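Local > Makers > Workshop News

Shared Workshop's Two-Handed Kitchen Robot Has Mastered the Microwave Door, in Theory

5 min read

The members of the Kiltik shared workshop set out last June to build a robot that could heat up a drink. They now have two black hands, a great deal of wiring, and a kitchen that exists only on a computer.

The project is called Zuto, a name that won a vote against several worse ones. It began when Thérèse Hawthorne, a retired piano tuner who had been renting a bench at Kiltik to restore clock movements, complained that the workshop microwave required more attention than her clocks did. Someone suggested automating it. In most buildings the conversation would have stopped there.

"I wanted a button that worked," Hawthorne said. "I have instead become a person who owns half a robot."

The physical half of the robot, meaning the hands and the start of one arm, lives on a bench near the back door. The arm was put together over the winter from surplus parts and a shoulder bracket that Hawthorne filed down by hand. It can lift a mug. It can also drop a mug, and the workshop's stock of mugs has been thinned accordingly. After one spirited evening, members agreed that the thing should do its learning in simulation for a while.

That job went to Nokuthula Oosthuizen, who writes inventory software by day and built the virtual kitchen over a run of late nights at home. Her version has a marble countertop, a considerable step up from the workshop's own, which is a door laid across two filing cabinets.

"If I have to look at it until two in the morning, it's going to be marble," she said.

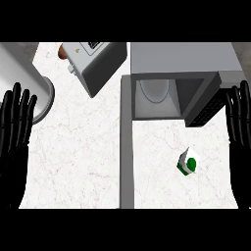 The current exercise is to put a carton in the microwave. The door is the hard part. A person pulls it open and forgets about it, but a door that swings out over the counter becomes a wall, and the hand on one side has to know it is there before reaching for anything on the other. In early runs the left hand would set off confidently for the carton and meet the door at full speed. Oosthuizen keeps a folder of these.

She has logged 278 attempts at the full task, start to finish. Of those, 76 ended with the carton inside the microwave and upright. Another 26 ended with the carton inside and lying on its side, and there is an ongoing argument at Kiltik about whether that counts. Oosthuizen says it does not. Hawthorne, who wants her drink, is prepared to be flexible.

The rest failed in ways ranging from dull to inventive. Simulated objects do not always respect one another, and a slight error in the contact settings once launched the carton through the ceiling, or through the place where a ceiling would be had anyone drawn one. A toaster is there mostly as an obstacle, although members keep asking when the robot will make toast. The answer is later.

Money has been modest. The build has cost $2000 so far, most of it for the hands, which were bought secondhand through a parts dealer called Plerkason. They arrived in a box marked "garden supplies" with a manual for a different model. Working out which wire moved which finger took three weekends and a roll of masking tape, and the labels are still on. The left thumb is simply marked "no."

A second workshop, Ntuli, across the river, has offered the loan of a better motor controller in exchange for a copy of the kitchen. Oosthuizen agreed on the condition that they stop calling it a video game. Ntuli's own robot waters houseplants and is said to be very good at it, a point its builders raised more than once during the visit to collect the files.

The next step is to move what the simulated hands have learned over to the real ones, and expectations are being kept low. Real microwave doors stick. The one at Kiltik has a latch that needs a thump just above the handle, a technique passed from member to member and never written down. Oosthuizen has tried adding the stickiness to her model, with mixed results. She has not yet tried adding the thump.

There is also the matter of the buttons. The simulation stops once the carton is in place, and the real machine will need somebody, or something, to choose a time and press start. Hawthorne has volunteered for this part, at least until the fingers can manage it. She pointed out that she would then be standing in front of the microwave, pressing a button, as before.

"But I'll have company," she said.

A first trial on the bench is planned once the controller from Ntuli is wired in and the second arm has an elbow. Members wanting to watch are asked to stay behind the yellow tape and bring their own mugs — preferably ones they do not care for.

Kiltik's open bench hours run from 6 p.m. until the last person with a key gets tired. The microwave remains available for manual use.

Related stories
Clock Repair Evening Runs Long, Nobody Sure How Long
Ntuli Plant-Watering Robot Gets a Second Tank
Tool Library Asks for Return of All Its Tape Measures
What to Check Before Buying Secondhand Motors
Laser Cutter Back in Service After Ventilation Work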